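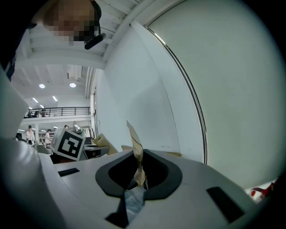
Our project looked at how one shared workroom at Ornley is lit and how its floor is used. We chose it because many different kinds of work go on under the same ceiling, and people had complained that some spots were hard to work in. The room is tall and painted mostly white, and two kinds of lighting hang over it. Two round lights are set in the lower part of the ceiling near where we worked, and linear fluorescent fixtures continue farther back, beyond the thick white beams. A mezzanine with a black metal railing crosses the far side, and the open workspace continues beneath it. We treated the area under the mezzanine as a separate zone in our notes.

Method

The project ran for 15 days in July. Jin-sol Moon drew the floor plan and I took the light readings. We used a Flurness handheld meter, set flat on the work surface and read three times at each point. The average went into the table. All readings were taken at 10 a.m. with the ceiling lights on. We marked 17 points on the plan and kept the same points for the whole project, even when something had been moved on top of one of them. In those cases we wrote down what was in the way and used the nearest clear spot.

We also asked people who use the room to fill in a short form. It asked where they usually work, what they do there and whether they would change places if they could.

Results

The brightest point was a tabletop in the front zone, which averaged 761 lux. The points under the mezzanine were lower on every day we measured. Most of the people who said they would move were working in that zone. A few said the opposite. They liked the dimmer light for screen work and asked us not to recommend more fixtures there.

The hanging clothes were a smaller issue. The rack stands against a white pillar, and the point next to it changed from day to day depending on how full the rack was. We left that point out of the averages. It is still on the plan as point 7.
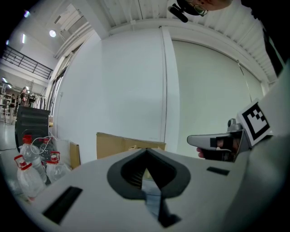 Page 7

Walls and door

We had not planned to write about the walls, but they came up in the forms. One side of the work area has a tall white wall with a vertical seam or pillar line in it, and to the right of that a large pale gray sliding door panel. Both surfaces are light in color. We think they help spread the light, although we had no way to test this without covering them, and we did not have permission to do that.

On Thursday we took an extra set of readings with the door open. The three nearest points dropped slightly. The difference was close to the error of the meter, so we don't draw anything from it.

Suggestions

1. Put detailed hand work on the front tables and screen work under the mezzanine.
2. Move the clothes rack to the other side of the pillar, or agree on a limit for how much hangs on it.
3. Try the Wustico clip lamp from the Won lab on one desk under the mezzanine for a week before buying any fixtures.

The full table of readings and the blank form are in the appendix. The floor plan is drawn to scale, except for the mezzanine stairs, which we did not measure.

Ornley Student Projects | Contact the project office | Copyright Ornley, all rights reserved | Back to top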